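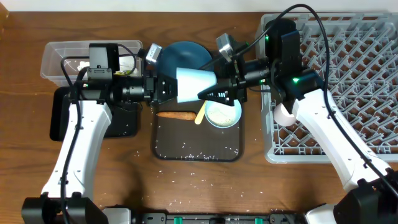

What is the difference between a recipe's yield and its batch size?
The batch size is the total weight of everything that goes into the pot. The yield is what you can portion and sell at the end, after evaporation, trimming and whatever stays behind on the equipment.

Print this page | E-mail this page

Small-Batch Food Production, Handout 4: Yield, Fill and Headspace
Instructor: Gülizar Yurt
Filed under: Course Materials, Sauces and Preserves

Read this before the kitchen session. Bring a calculator and a pen that writes on damp paper.

1. Working out yield

Weigh the empty pot first and write the number on the batch sheet. Weigh it again when cooking is finished, with the contents, and subtract. Divide the finished weight by the total weight of ingredients and multiply by 100. The result is the percent yield.

Example from the Fornness tomato relish. Ingredients in: 700 grams. Finished relish: 357 grams. Yield: 51 percent. Half the starting weight has gone, mostly as steam. A relish cooked in a wide pan will lose water faster than the same relish in a tall pot, so the pan is part of the recipe. If you change the pan, run the yield again.

Students often leave out the trim. If you peel and core the tomatoes, the purchase weight and the ingredient weight are two different numbers. Cost is worked out from purchase weight. Yield, as we use the word in this course, is worked out from ingredient weight. Write down both.

2. Weight or volume

Thin liquids such as vinegars and syrups can be filled by volume. Anything with pieces in it should be filled by weight. A spoonful of chunky relish can hold a lot of air, and two jars filled to the same line may differ by several grams.

The net weight on the label excludes the jar and the lid. Tare each jar on the scale before filling – jars from the same case are not all the same weight. For a label that says 300 grams, our working rule is that no jar leaves the bench under 300.

3. Headspace

Headspace is the gap between the top of the food and the underside of the lid. Too little, and food may be forced out under the lid during processing. Too much, and the air may not be driven out, which can leave a weak seal and discolor the top layer. Use the headspace given in the tested recipe. Do not average two recipes.

Measure after the air bubbles have been released. Run a thin plastic spatula around the inside of the jar, let the food settle, top up if needed, then measure again. Wipe the rim before the lid goes on.

4. Losses at the bench

Product is also lost between the pot and the jar. It sticks to ladles and measuring jugs, and some is used for tasting and pH checks. Put these on the sheet under "bench loss". The Gillies chutney loses more here than the relish does, being thicker.

Keep one column for cooking loss and one for bench loss. When they are lumped together you can't tell whether the fix is a lower flame or a better scraper.

5. For next time

Take the Zikia plum sauce recipe and work out how many 300 gram jars you would get from a batch with a yield of 51 percent, starting from four times the written quantities. Round down to full jars. Then do the Wumus pepper paste the same way, and note on the sheet which of the two you would fill by weight and which by volume.

Batch sheets from the December session are in the gray binder if you want to see completed ones. Corrections are marked in pencil.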